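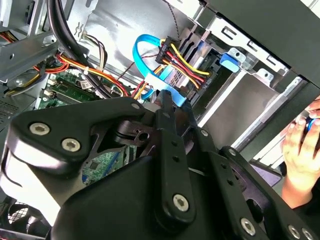 Good morning, and thank you to the organisers for including this program in the session. These notes accompany the talk on how the Enula project gathers demonstrations for a learning system intended to assist with the disassembly of end-of-life computers. The work is carried out by Prido on behalf of a recycling partner, and the material under discussion was recorded at our Kinoshita workshop. Our subject today is the examples themselves: how they are chosen, how they are recorded and how they are judged fit for use. The interior of a desktop computer is a demanding place to begin. In the view on screen the blue SATA data cable loops up just above the gripper's fingers, the yellow, red and black power wires fan out close beside it, and the drive sits in its metal cage below the connector. A policy that is to work here must learn from examples in which cables bend freely and the space between parts is narrow. (Pause. Leave the view up through the next section.)

Why demonstrations

The audience may ask why the behaviour is not simply programmed. Cases of the same model arrive with their cabling routed differently, according to who assembled or repaired them. Fixed trajectories performed well on our reference unit and poorly on almost everything else. Learning from demonstrations allows us to represent that variety directly, provided the variety is present in the data.

The present collection stands at 400 accepted episodes. They cover 16 case models and are divided into 4 task families: disconnecting a data cable, disconnecting a power lead, releasing a drive from its cage, and clearing loose wiring out of the working area. The families are recorded separately. Early attempts to capture an entire teardown in a single episode produced long recordings with very few usable transitions, and the practice was discontinued in June.

Recording procedure

(Speak slowly here. Several attendees will wish to compare this with their own protocols.)

Each episode begins with the case secured at the station and the gripper at a standard height above the opening. The operator states the task aloud, and the statement is transcribed and stored as the instruction. The operator then performs the task at a natural pace. Recording ends when the gripper has returned to the starting height or when the operator calls a stop.

The wrist view is recorded throughout, together with joint positions and gripper opening. We place considerable weight on the wrist view, as it is the only one that reliably sees past the rim of the case. Its weakness is that the fingers occupy a large share of the picture, and at the moment of contact the connector may be hidden altogether. Operators are therefore trained to approach connectors from a slight angle wherever the case allows it.

Hands are permitted inside the case during an episode. A second person may steady a part or hold something clear, as would happen on the disassembly floor. These episodes carry the label "assisted" and are held in a separate partition, so that training teams may include or exclude them as their purpose requires.

(If asked about safety: the arm runs at reduced speed and force whenever assistance is in use, and the second person has a stop control within reach.)

Labelling and acceptance

Every episode is reviewed by 2 annotators working independently. They mark the first contact, the grasp, the release and the outcome. Where the annotators disagree on the outcome, the episode is sent to a senior reviewer and is withheld from the collection until the matter is settled.

Failed attempts are retained. An episode in which the gripper slips from a connector and the operator recovers is of particular value, and the slip and the recovery are both marked. We reject episodes for faults of recording, such as missing joint data or an instruction that does not match the action performed. A poor result is no ground for rejection.

The annotation tool, Drira, was developed in-house. It aligns the wrist view with the joint record and allows the annotator to move through contact events in small steps. A short demonstration is available on request after the session.

Known limitations

(Do not shorten this section, even if time is running out.)

The collection over-represents tower cases. Compact units, in which the drive is commonly mounted beneath other components, remain few in number. Workshop lighting is consistent, and we expect performance to decline where it is not. Reflective metal inside the case has caused difficulty for our depth estimates, and we do not at present have a satisfactory remedy. Finally, all operators to date were trained at one centre and share certain habits, including a marked preference for approaching from the left.

Next phase

The next phase will extend the recordings to compact cases and will bring in operators from outside Kinoshita. We also propose to vary the lighting deliberately and to record cable routing as a labelled attribute of each case before work on it begins. Parties interested in contributing case models are invited to speak with the program office at the Prido table during the afternoon break.

(Take questions. Return to the opening view if the discussion turns to occlusion.)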